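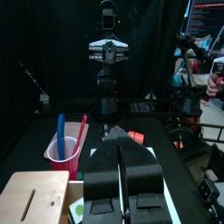 Unit 3: Materials and Product Design

Thermoplastics in Household Goods
Course notes, revised 5/23/20
Instructor: Evangelia Sfakianakis

A thermoplastic softens when heated and hardens again on cooling, and the cycle can be repeated. A thermoset cures once and will not melt afterward. Most low-cost tableware, such as plastic cups and utensils, is made from thermoplastics.

3.1 Common resins

Polypropylene (PP) has a density near 0.9 g/cm3 and floats in water. It resists fatigue in bending, hence its use in molded hinges. Polystyrene (PS) is stiff, clear when uncolored, and brittle. High-impact polystyrene (HIPS) contains a rubber phase that absorbs energy at the cost of clarity.

Color is not a guide to resin type. Pigment is usually added as a masterbatch, a concentrate of colorant in a carrier resin, and the same red can be made in any of the materials listed.

3.2 Forming processes

Injection molding forces melt into a closed cold mold. Utensils are normally made this way. Look for a gate mark, often at the end of the handle, and a parting line along the edge.

Thermoforming starts from sheet. The sheet is heated, drawn into or over a mold by vacuum or pressure, and trimmed. Wall thickness drops where the draw is deepest – typically at the lower corners of a cup. A cup with one color outside and another inside can be formed from coextruded sheet.

3.3 Draft and shrinkage

Draft is the taper that lets a part leave the mold. PP shrinks more than PS on cooling, so a mold cut for one should not be used for the other without checking dimensions.

Assigned reading: Wattanapong, course reader, section 5. Problem set 2 covers shrinkage only. The density measurements from April may be reused if the resin was recorded.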